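Cables on a desk with a rail frame mounted on top

My desk has an aluminum extrusion frame on top and everything behind it has turned into one big knot. The monitor cables are the worst. I also have a cord coming down the front that I keep catching with my foot. Where do I start without removing the frame? Budget is 40 dollars.
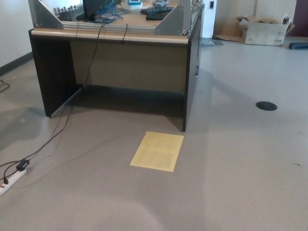 I've been putting this off since October and would like it done before I add a second monitor. I don't want to drill into the desk. The power strip is on the floor off to the left, so the black cable runs down past the footwell and over to it. Should I move the strip or the cable?

gristard_desk

Move the strip. Stick it to the inside of a side panel with heavy mounting tape, switch facing out, and send the cord down the back. Then unplug everything on top and put it back one cable at a time. The slots in the rails take clip-in cable holders, and a bag of 16 should do you.

Stullgate

zip ties. got 100 for cheap

jukside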